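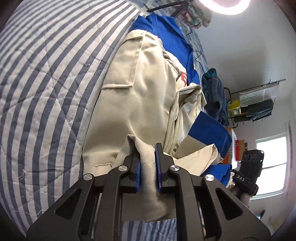
Sternine Quilted Bedspread, Wide Stripe

9th April – by Jolene Hollis

The Sternine is a quilted bedspread in wide diagonal stripes of blue-gray and white. The stitching runs across the stripes, so the quilting still shows when the bed is half covered in shirts.

It is a plain, everyday cover for a bed that also gets used for sorting and folding clothes. Machine wash on cool with like colors and dry on low. Do not bleach. Press creases from the back with a warm iron – steam is fine.

Item number 1323. Ships folded in a cotton bag. Returns are accepted for 40 days if the bedspread is unwashed. Matching pillow covers are sold in sets of 2 and will be back in stock soon.

Related items
Skoro Wall Rack
McAlister Twill Overshirt
Trundus Underbed Box

This site uses cookies to remember your cart. Accept / Settings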